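Automatisation et postes de travail, notes de cours
Séance 4, mai 2025
Partager | 2 commentaires

Rappel séance 3 : tâche ≠ poste. On automatise des gestes, rarement un métier entier. À garder en tête pour tout ce qui suit.

Cas du jour : Preltwood, préparation de petites commandes. Deux lignes. La première passée en tri automatisé en septembre (intégrateur : Ornia), la seconde toujours manuelle. 94 salariés sur le site, dont 24 au tri.

Le travail avant : prendre l'article, reconnaître, orienter, poser dans le bon contenant. Geste court, répété toute la journée. Savoir-faire peu visible, l'opérateur repère un bouchon mal vissé au toucher, sans y penser. Pas dans la fiche de poste !! (cf. travail prescrit / travail réel)

Le travail après : surveiller, reprendre les erreurs, remettre en place ce qui est tombé, préparer les objets de test. Moins de port de charge. Plus d'attention soutenue, plus d'attente aussi. Dirk Dijkstra, chef d'équipe : « on finit la journée moins cassé mais plus vidé ».

Difficulté technique = variété des objets. Formes, reflets, position couchée ou debout. Un humain s'adapte sans consigne, la machine demande une table réglée et des repères.

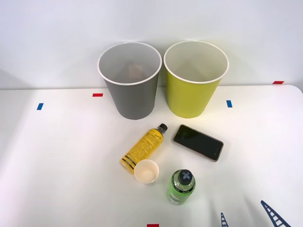
Fig. 1. Petits objets à trier : bouteille jaune couchée, bouteille verte debout, téléphone, gobelets. Repères de ruban rouge et bleu sur la table.

À discuter : qui place les objets, qui décide des repères ? Chez Preltwood c'était les opérateurs, sur leur temps de pause au debut. Tâche nouvelle, pas comptée, pas payée comme telle. Réglé depuis par un accord : 300 euros de prime et des heures dédiées.

Trois points à retenir pour l'examen
- transfert de tâches (le reste à faire revient à l'humain)
- qualification : qui est formé, qui ne l'est pas. Équipe de nuit oubliée au départ
- rythme : la cadence vient de la machine, marge de manoeuvre réduite

Attention, ne pas conclure trop vite « moins d'emplois ». Effectif stable ici, mais intérimaires pas renouvellés. Où les compte-t-on ?

Lire le dossier Garg pour la prochaine fois, pages sur l'entretien avec les syndicats. Apporter une question écrite.

À lire aussi
Travail prescrit, travail réel : fiche de révision
Prollbridge : un entrepôt sans caristes
Grille d'observation d'un poste

Ce site utilise des cookies pour mesurer l'audience. Accepter | Refuser | Paramétrer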